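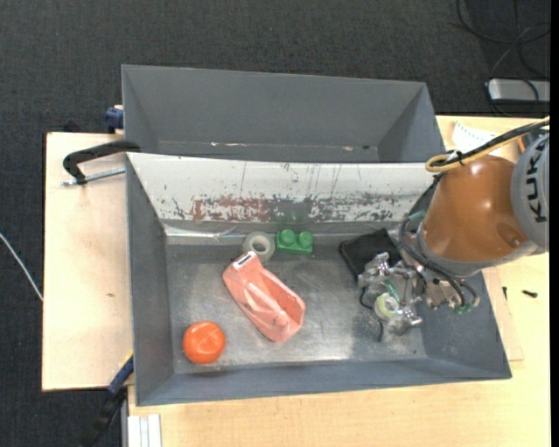 Figure 1. KUKA arm over the front bin, mixed test objects inside.

5. Budget for next semester

The Vondetti quote for a replacement gripper comes to 11 percent of what we have left, and we doubt it is worth it. Their brochure promises 1000 picks per hour. It does not say of what. A crumpled carton and a folded fabric pouch are harder than the clean boxes in their sales video.

Two purchases look easier to defend:

Bin liners, $33 each. The white panel in the front bin is badly scratched and chipped.
Clamps from Skustano, $170 the set.

The Mak software license can wait until December. We would like to see a trial on our own objects before anyone signs.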